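4.2 Do diversion notices tell us why a flight turned back?

Earlier work treats the cause printed in an airline's diversion notice as settled. We doubt that it should be. Our sample holds 282 notices issued by two regional carriers, Sovano and Carrasco, and in many of them the stated cause is a single word. "Weather" may mean a storm over the runway, a crew close to its duty limit, or a full apron at Ikaston.

We compared each notice with the airport log for the same hour. In 17 cases the log gave no weather that would have closed the field. Carrasco's later corrections, posted in October, changed the cause in 15 of these and gave no grounds for the change. A reader who trusted the first version would have drawn the wrong lesson, and we are not convinced that the second version is much better.

The Mostska index, often cited as proof that weather diversions are rising, is built from first notices only. It may be right. The data behind it cannot show that, and its authors do not report how they handled corrections. 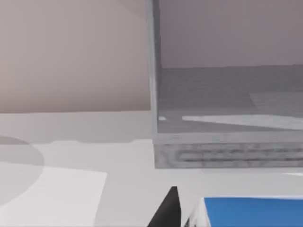

Figure 3. Simulated tabletop view with a clear rectangular container.

4.3 Limits of the sample

Two carriers are a thin base for any claim about the industry. Both fly short routes, where turning back is cheap, and long-haul crews may face different choices. Airport logs also have gaps, mostly at night, and we left those hours out. We make no estimate of how many diversions went unreported.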